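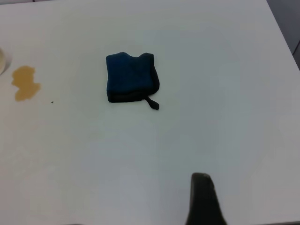 Chapter 5: When the Arm Stops Short

I used to think a robot fault meant noise. Something would crunch, a red light would come on and we'd all jump. The fault I want to start this chapter with made no noise at all. I'd set our arm a cleaning job, the sort of thing you or I would do without putting the phone down: pick up a cloth, wipe a spill, put the cloth back. From the wrist camera it looks easy enough. The folded blue cloth lies a good way from the brown stain, there's plenty of clean white table between them, and one dark gripper finger points up towards the cloth. In our tests at Stalamach the arm would set off nicely, get partway to the cloth and freeze. No alarm, no message, just an arm hanging in the air!

I did what most people do and blamed the last thing I'd touched, which was the gripper settings. I spent a whole November afternoon on those (and made them worse, if you must know). Then I read the log properly. Our control program, Kadasia, had a safety rule that stopped the arm if no fresh picture came in for 300 milliseconds. Most pictures took 120 to arrive. Every so often one got held up on the network, the rule kicked in, and the arm stopped exactly as it had been told to. The part that had gone wrong was the warning. It should have popped up on my screen and it was going into a file I never opened.
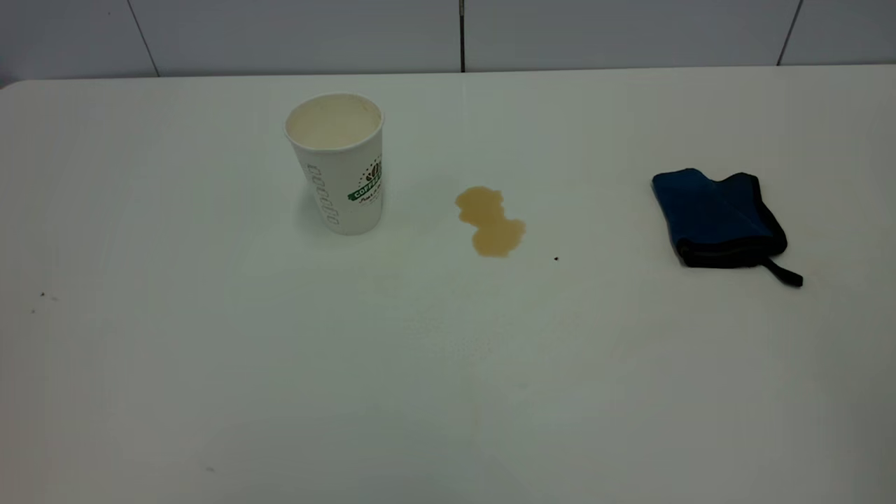
Figure 5.1 The wiping task from the fixed camera: paper cup, spill and folded cloth.

Now look at the job from the side and think about what a silent stop could mean. The cup is standing quite near the puddle. Suppose the arm freezes halfway through a wipe, and you lean in to move the cup out of the way. Then the pictures start flowing again and the arm carries on – with your hand in its path. Our first version did restart by itself, I'm sorry to say. I had run it 100 times without giving that a thought.

So we'll take two questions in this chapter. How does a machine know it should stop, and who gets to say it may start again? We'll begin with the first, using the Plisine log in section 5.1. Keep a pencil handy, as you'll be marking the gaps between pictures yourself.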